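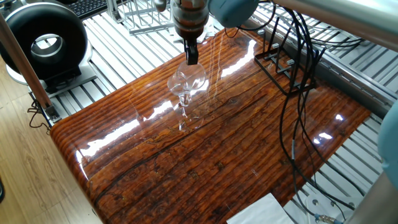
4. Surface finish and the visibility of clear stemware

4.1 Table surfaces

Three table surfaces were compared. The first was an oiled beech panel with a low sheen, supplied by Flimgate and used in the earlier part of the study as the reference surface. The second was a satin laminate, sold as Prullico, in a plain light gray. The third was a thick slab with a rounded front edge and a high-gloss, resin-like finish over an orange-brown wood grain pattern, with dark streaks, knots and horizontal plank lines. It is referred to below as the gloss slab. Surfaces of this last type have become common in small restaurants and hotel breakfast rooms, where they are chosen for their rustic look and because spills can be wiped off without leaving a stain.

Gloss was measured at 60 degrees at nine points on each surface, three along the grain direction and three across it in each third of the panel. The beech panel showed the largest spread between points. The gloss slab was the most uniform over its flat area, but readings could not be taken within a hand's width of the front edge, where the curvature prevented the meter from seating. The edge region was therefore left out of the gloss comparison and was treated separately in Section 4.4.

4.2 Glassware

All of the trials reported in this section used short-stemmed glasses of the brandy type, from the Nikolaidis hotel range. Earlier trials with straight tumblers (Section 3) had shown little effect of surface finish on how easily the glass could be located, mainly because the thick base of a tumbler forms a dark ring that remains visible on almost any background. A stemmed glass has no such ring. The bowl is thin and curved, the stem is narrow, and the foot is nearly flat, so that from above the foot tends to merge with the table.

Figure 4 shows a clear glass with a rounded bowl, short stem and foot just above the glossy wood-grain surface. The outline of the glass is faint against the grain. It is marked largely by white highlights and reflections, and similar white patches from the overhead lights lie on the tabletop to the left of the glass and in the center-right. A faint reflection of the glass is also present on the surface directly beneath it. These three features (weak outline, competing highlights and a mirror image below the foot) were scored separately in the observer trials.

Glasses were washed in a rack machine, left to stand overnight and polished with a lint-free cloth before each session. Any glass with a visible scratch on the bowl was removed from the set, since a scratch gives the observer an extra cue.

4.3 Observer trials

Observers were shown a table surface for a short interval and asked to point to the center of the foot of the glass. Each observer completed one block per surface, and the order of the blocks was balanced across observers. Each block contained up to 700 presentations, fewer where the observer asked to stop. The room lighting was held at the level used for evening service in the dining room described in Section 2. Window blinds were closed throughout.

Two kinds of error were recorded. A location error was the distance between the point indicated and the true center of the foot. A confusion error was recorded when the observer pointed at a highlight on the tabletop or at the reflection of the glass. The first author, M. Tapley, coded the confusion errors. Drita Babić coded a subset independently, and disagreements were settled by reviewing the trial together. Most of the disagreements concerned presentations in which a highlight on the table overlapped the near side of the foot. For these presentations the trial was coded as a location error only.

On the beech panel, confusion errors were rare and location errors were small in all directions. On the satin laminate, location errors were similar in size but were biased toward the observer, which we attribute to the soft shadow of the bowl being taken for the foot. On the gloss slab both kinds of error increased. Location errors were larger along the plank lines than across them. The printed lines and the edge of the foot have comparable width and contrast when seen from standing height, and several observers reported following a plank line past the glass before returning to it.

Confusion errors on the gloss slab depended strongly on the position of the glass relative to the overhead lights. When the glass stood inside a highlight patch, observers found it quickly, as the foot interrupts the patch and produces a clear break in it. When the glass stood just outside a patch, the errors were at their highest. Moving the glass well away from any patch reduced them again, though not to the level of the beech panel.

4.4 Edge region

A separate set of 2,000 presentations was used for the front edge of the gloss slab. The rounded edge compresses reflections of the lights into narrow bands, and observers tended to read the inner side of such a band as the limit of the flat surface. As a result, they judged glasses near the edge to be closer to it than they were. This is a safe direction of error for someone setting a glass down. It is less helpful to someone wiping the table, who may leave a strip along the edge untouched.

4.5 Practical measures

Two low-cost measures were tested on the gloss slab. A thin matte coaster in a single dark color removed the reflection under the foot and brought location errors down to a level similar to that of the satin laminate. A patterned coaster (Gramora, woven check) gave a smaller improvement, and in a few blocks none. Fitting diffusers to the overhead lights widened and softened the highlight patches. Confusion errors fell, but observers took slightly longer to respond, and the outline of the bowl became harder to follow because the highlights on the glass were softened as well.

The two measures were not tested together. Tinted stems and etched feet were not included in this study.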